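4. Storing Your Knits After Washing

Now that your sweater has been through the Wool cycle on your Lander washer, please don't rush the next part! Wool likes to take its time, and so should you.

1. Lay the sweater on a towel and pat it gently into shape.
2. Leave it for at least 6 hours, then turn it over.
3. Fold the sleeves in behind, and bring the hem up to the shoulders.
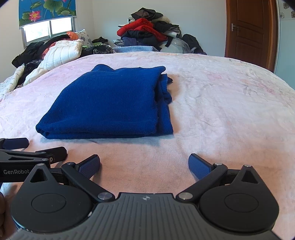
4. Set it on a shelf with the heaviest knits at the bottom of the pile.

Note: A cedar block is a lovely thing to have in the closet (one per shelf is plenty).

Caution: Never hang a wet sweater. The shoulders will stretch, and no cycle on this machine can bring them back.

For cotton and linen, see Section 5.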